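**FOR IMMEDIATE RELEASE**

**Kustley Brings Back the Clothes Swap, Over the Objections of Several Closets**

OSTBY: Kustley, the secondhand clothing shop on Plimer Street, will hold its clothes swap again this July in the old Thorlacius shoe store. Doors open at 8 a.m. and close when the coffee runs out, which last year was sooner than advertised.

The rules remain simple. Bring up to 7 clean items and leave with the same number. Bridesmaid dresses count as half an item.
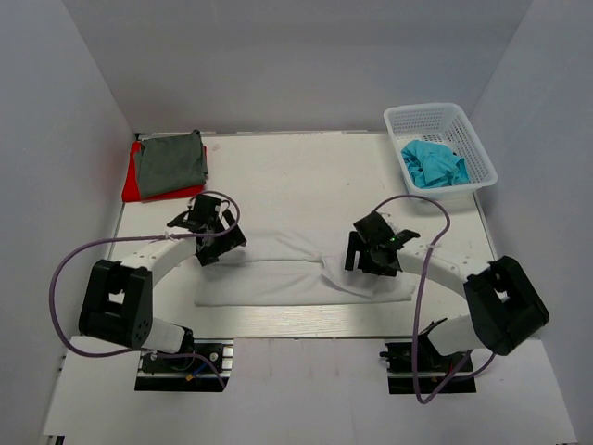

Last year's swap drew 57 people and some 7 identical fleece vests, all of which went home with someone. Kustley takes no position on how that happened. Jeans went fastest. A sequined jumpsuit was claimed, returned and claimed again before lunch, and may well be back.

New this year is a mending table, where visitors can get a button sewn on or a hem pinned while they reconsider their choices. Thread is free. Zippers are two dollars, and opinions on zippers are included.

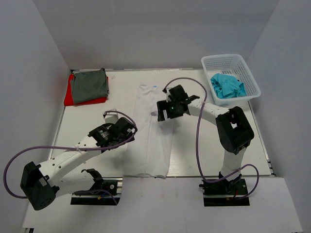

Admission is free. Socks, swimwear and anything with a former employer's logo will be politely handed back. Leftover clothing goes to the Ostby winter coat drive, whether or not it is a coat.

Early drop-off is available at the Kustley counter during shop hours. Please use bags with handles.

**Media contact:** Kustley front desk, Plimer Street, Ostby

###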